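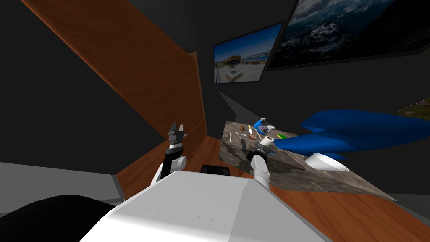
Dakard would have preferred a wrist camera from the start, its evaluation lead remarked, as small items are easily lost from a head view.

The Ollavville laboratory compared two parallel grippers in simulation, completing 738 trials at 24 tabletop settings. "The arm was seldom the limit," the lead said. "Finger opening was." Wumemer supplied the controller. 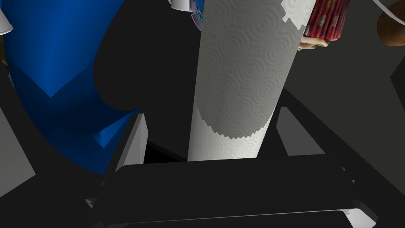 Open gripper fingers on either side of a paper towel roll, in simulation.

Physical trials at Esquivel will begin in March.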